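Betreff: Re: [calska-dev] Greifplanung auf weichem Untergrund

Yolandi Oosthuizen schrieb:
> Bei uns kippt der Planer auf Stoff ständig in die Neuplanung.
> Die Tiefenkarte rauscht an den Falten so stark, dass er dort
> Objekte vermutet. Hat jemand den Filter aus Priruvside schon
> im Zweiarm-Modus laufen?

Hallo Yolandi, hallo Liste,

ja, und ich bin begeistert! Der Zweig läuft bei mir jetzt mit 2 Greifern, und die Segmentierung hält Falten und flache Teile viel besser auseinander. Der Trick steckt im Normalenfilter: Er mittelt über 9 Bilder und verwirft alles, was keine klare Kante hat. Das Fenster habe ich auf 500 ms gesetzt, bei 800 ms kam mir die Kollisionsprüfung zu spät.

Mein Lieblingstest ist die gelbe Steppdecke mit Bausteinen und zwei Holzwürfeln dicht nebeneinander. An solchen Paaren hat sich die alte Version gern verschluckt und einen einzigen Quader gemeldet.

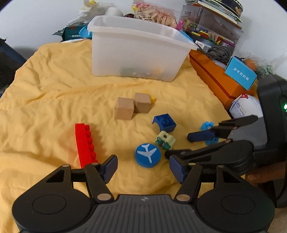
Yolandi meinte dazu vorhin im Chat, sie würde die Arbeitsräume der beiden Arme lieber schon vor der Segmentierung trennen, sonst rechne der Planer dieselbe Punktwolke doppelt. Guter Punkt, das baue ich als Option ein (vorerst standardmäßig aus). Wer mag, kann gern schon mittesten, der Zweig heißt belhaj-normals.

Viele Grüße aus Janduvthorpe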